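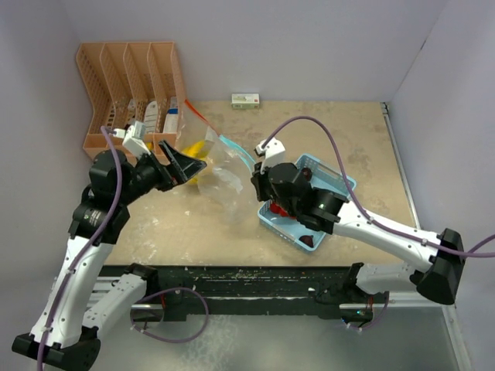 Verschueren

Been going through the new Rerau album this week. Second one, eleven songs, out on their own label. A few posts on it.

The first record was mostly guitar and a drum machine. This one has a proper band on it, with upright bass and a brass section on four of the songs. It's slower too. Nothing gets going until track three.

Track three is "Prernbridge" and it's the one I'd play to anyone who doesn't know them. Starts with just organ and voice, then the bass comes in on the second verse and stays on the same two notes till the end. The horns are very low in the mix. I missed them on laptop speakers, so use headphones if you have them.

It was recorded in the old chapel at Ritley over two weeks in March. You can hear the room on the slow songs, especially the snare. There's a door closing at the start of track six and they've left it in.

The singing is better than on the first one. She used to push everything. Now she sits behind the beat and lets lines drop off. On "Half a Field" she's almost talking.

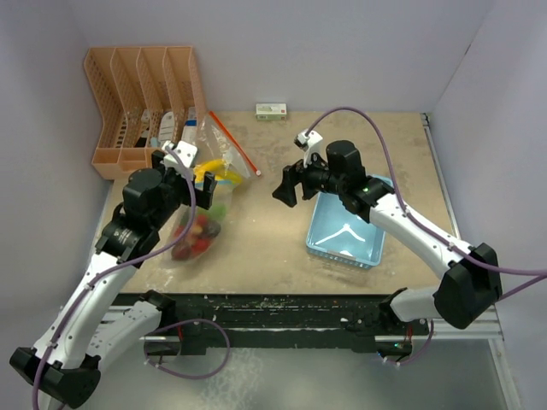 Table, with the orange file holder at the back left.

Things I don't like: tracks eight and nine are the same tempo and in the same key, and I'd have cut one of them. The spoken part on nine goes on too long. The lyrics aren't printed anywhere and I can't make out the chorus of the last song after a lot of goes.

Someone asked if it's a soul record. Partly. The organ and horns are, the drumming is closer to folk, and two of the songs could be country if you swapped the organ for pedal steel. The shop here has it filed under folk.

On formats: I have the vinyl. Side one is quiet and clean, side two has a bit of crackle in the run-in on my copy but it's fine once the music starts. Plain inner sleeve, no download code in mine. The CD has an extra song, a cover of a hymn, 2 minutes long. It's nice but you aren't missing much.

They pressed 4000, which is a lot more than last time. The first album was a run of 50 on tape and I've never seen one for sale.

Saw them play most of it last month in a room that holds 80. No brass on the night, so the guitar took those parts. "Prernbridge" worked well like that. "Half a Field" was too quiet for the bar end of the room and I moved forward for it.

They've got more dates coming but I haven't seen a list yet. Will add it to this thread when it's up.

Next one I'm listening to is the live tape they put out between the two albums. Same songs as the first record, different drummer.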